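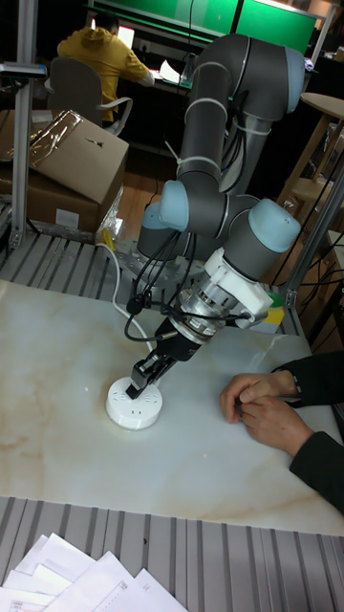 Grevberg liveaboard in August, worth it?

kamil_b
Looking at the 2-tank day boat out of Willov or a week on the Grevberg. Mostly want the wall and the seals. Anyone done both?

finlag86
Did the week last year. Cabins are small, food is fine, diving is good. You get the wall at 6 a.m. before the day boats show up.

saltpeter
I'd skip it. August viz was bad both times I went, and the seals stay on the Willov side anyway. Day boat gets you there in 40 minutes.

finlag86
Viz was fine for us. Depends on the wind.

saltpeter
It depends on the plankton. Wind had nothing to do with it.

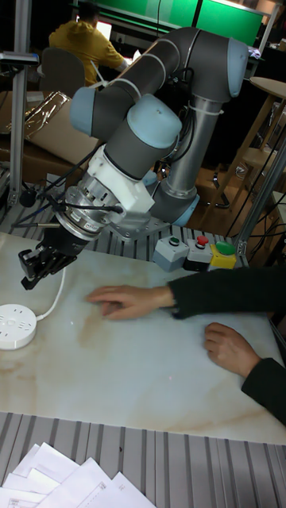

Posted by Aleksandra Borkowska
Member, 273 posts

I guided on the Grevberg for two seasons. You're both partly right. The top layer goes green in August and it usually clears once you get below it. Seals are at Ghauri rock, and the liveaboard stops there if the swell allows. Ask before you pay. The single supplement is 800 and they don't put it on the main page.

kamil_b
800 on top? That settles it, day boat for me.

saltpeter
Good call. Book with Biko, they keep the groups small.

finlag86
Still say he'll miss the best dive there.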